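Chapter 4
Rules for the Rehearsal: Good Practice in Simulated Handling Trials

In this chapter
Why a simulated trial needs rules at all
Writing the task sheet
Clearances, tall objects and the route home
What to put in the log
Who signs

When I started teaching this course, I left simulation standards until the second-last week. My thinking (if you can call it that) was that nothing gets hurt in a simulator, so the rules could wait. Then I marked my first stack of student reports and moved the whole topic up to Chapter 4, where it has stayed ever since.

The reports weren't lazy. People had put in long evenings and were proud of their results, and fair enough! But I couldn't repeat a single trial from what they'd written down. One pair told me their arm "put the item away nicely". Which item? Away where? What did nicely mean to them, and would it have meant the same to the lab at the next bench? A rule in this field is mostly an agreement about what words mean, made before anybody presses start.

So let's get our hands on some work. The trials in this chapter all use a tabletop with household and decorative things on it: a card, a patterned red box, some statues, a skull. I like this sort of clutter for teaching. Factory parts come with drawings and tolerances, and students lean on them. Ask the same students how close a gripper may come to a statue's outstretched hand and you get a very lively room. 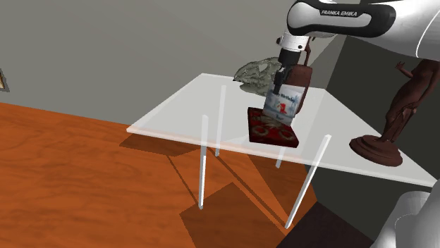

The first thing I ask for is a task sheet, one page, written in ordinary sentences. It names the object to be handled, says where it should end up, and says what counts as finished. It also lists what must be left alone. My colleague Dragica Delić calls that last part the "hands off list", and she won't look at a sheet without one. I used to think she was being fussy. These days I send them back as well.

Try to write your finish line so that a stranger could judge it. "The card is near the box" won't do. "The card lies flat on the lid, no corner past the edge, gripper open and clear" is much better, and you'll notice it also tells you when to stop the clock. If two people in your group read the sheet and disagree about whether a run passed, fix the sheet before you argue about the run.

4.1 The Iseck sheet

The form we use in this book is borrowed from a small training outfit called Iseck, and it has 17 lines. Arben Kelmendi cut it down for my class from something far longer, and I've only quarrelled with him over two of them. One is the line for lighting. He wants it filled in every time, even in a simulator, and I used to let students skip it. He's right that a camera-guided arm can behave differently when a dark object sits against a dark wall, so I've given in. The other is the line for "remarks", which he'd happily delete and I would defend to my last breath. Half of what I know about a trial comes from the remarks.

4.2 Close work

Things get harder once the fingers are down among the objects. From across the room a gap looks generous, and then you switch to a close view and your confidence drains away. Good practice is to set your clearance figure from the close view, write it on the sheet, and keep it for every run in the series. Don't shave it halfway through when the arm looks like it's doing well.

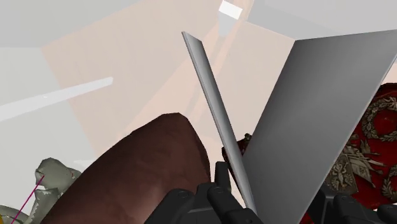 You should also write down which views you checked. A model can look perfectly tidy from one side while two shapes overlap on the other, and simulators vary a lot in how they treat contact. If your software lets one solid pass into another without complaint, a run with "no collisions" on the report means very little. Say which contact settings you used, and if you changed them, say when. I would sooner read an honest page about a messy run than a clean table I can't trust.

The Kundano exercise at the end of this chapter gives you 18 runs to sort by exactly this test. Have a go before you peek at the notes.

4.3 Tall objects and the route home

Most beginners plan the reach with great care and then forget that the arm has to come back. The elbow swings, the wrist turns, and something tall that was never part of the task is suddenly very much part of it. Our house rule is that the route home gets its own line on the sheet, with the same clearance as the route out. 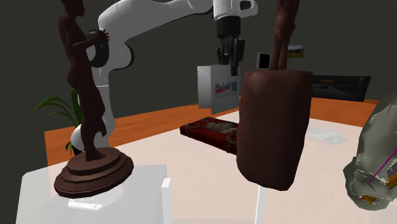 Check the whole arm, too. Students watch the fingertips (so do I, it's hard not to), but the wide joints higher up need as much room as anything. I ask people to play each run back once while looking only at the elbow. It feels silly the first time. By October nearly everyone in the class is doing it without being told.

4.4 Before you move on

Take the blank sheet from the back of the book and fill it in for a task of your own, using a table you know well. Swap with a partner and have them mark any word they could read in more than one way. Then rewrite it, sign it and get your partner to sign it as well. We'll need both signatures in Chapter 5, where the same sheet goes with us to the real arm.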